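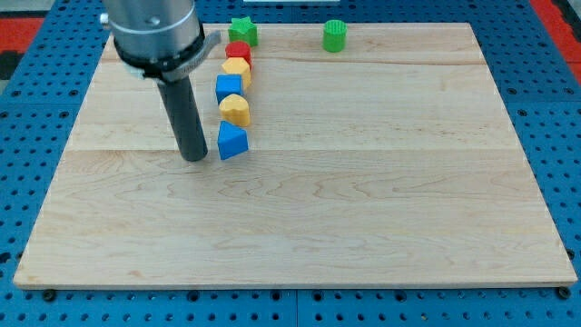
Bought for life, apparently

5 November 2025

I have been reading a lot of lists lately with titles like "things you will only ever need to buy once". A good knife, a cast iron pan, a maple board, a wool blanket, a pair of boots that cost more than my first car's clutch. The people who write them seem to be in their early thirties, which makes me wonder how they know.

My own record with things bought for life goes like this. The umbrella lasted until a bus. The leather satchel is fine but so heavy that I stopped carrying it. The casserole dish chipped on the rim in its second winter and I have been eating out of it ever since, possibly with small amounts of enamel. And the Preveck frying pan, which came with a lifetime guarantee printed on the box in gold, is the reason for this post.

Whose lifetime?

The handle worked loose. I tightened it, it worked loose again, and in the end the thread went. Fair enough, I thought, that's what the gold lettering is for. I looked up the guarantee and found two pages of it.

It covers the "expected lifetime of the product under normal domestic conditions". Further down, the expected lifetime turns out to be a matter for the manufacturer. Normal domestic conditions exclude dishwashers, which I can live with, but they also exclude "prolonged high heat", in a frying pan. You need the original receipt. You pay the postage, both ways, for something that weighs as much as a small dog. If they decide the fault is wear, they keep the right to send it back unrepaired, and I assume the small dog rate applies again.

I had no receipt. I bought it from Vermeulen, the kitchen shop at the bottom of Lunetgate, where the till roll fades to nothing by the time you reach the car park. They were perfectly nice about it. They offered me ten per cent off a new one.

What a guarantee is for

I used to think a long guarantee told you how long a thing would last. Now I think it mostly tells you how few people claim. Most of us move house, lose the paper, forget where we bought it, or feel silly posting a pan. A firm can work that out quite easily, and I don't even think it's wicked. A lifetime promise looks much better on a box than two years does, and if hardly anyone takes you up on it, why not?

The trouble is that we pay for it. The pan was £100. The one next to it on the shelf, a Tomix, was £22 and promised nothing whatever beyond what the law gives you anyway. I've now bought the Tomix. It fries an egg. I can't tell you that it'll last, and neither could the box, and I found that oddly restful.

The arithmetic people always do

Someone will want to tell me about the boots. You know the argument: a poor man buys cheap boots every year and a rich man buys one good pair, so the rich man spends less in the end. I believe it about boots. I'm less sure it can be stretched over every object in the house, which is what happens once a marketing department gets hold of it. I have seen it used to sell a bin. I have seen it used to sell a £500 desk lamp, with a sum underneath showing the cost per evening.

You can make anything cheap by dividing it by enough evenings. But those evenings haven't happened yet. In the meantime you've spent the £500, and you may go off the lamp, or the cat may have it over, or they may stop making the bulb.

That last one bothers me more than the rest. A lot of the old things that have lasted in my family lasted because they could be mended with whatever was in the shed. My grandmother's mincer has one moving part and a screw. The stool in the bathroom has had at least one new leg. None of it was sold as heirloom quality, as far as I know. It was just what the shop had.

Things I now look for instead

Can I get at the screws? Are they ordinary screws? Does the firm sell the handle on its own, and would it cost less than the whole thing? I emailed Preveck to ask about a handle and got a reply saying that spare parts were not available as "each piece is crafted as a whole". The handle had come off in my hand, so I had some doubts about that.

I also try to ask whether I'd still like the thing if it was a bit knocked about. A board with knife marks is still a board. A white sofa with tea on it is a different matter, whatever the frame is made of.

And I've stopped keeping boxes. There's a whole shelf in the cupboard under the stairs that was given over to boxes for things under guarantee, all waiting to be sent back in perfect packaging. I cleared it at the weekend and found three for things I no longer own. One was for a kettle I can't remember at all.

The old pan is still here, by the way. I took the stump of the handle off and it goes in the oven now, for potatoes. It's very good at potatoes. Prolonged high heat, too, so that's the guarantee gone for certain.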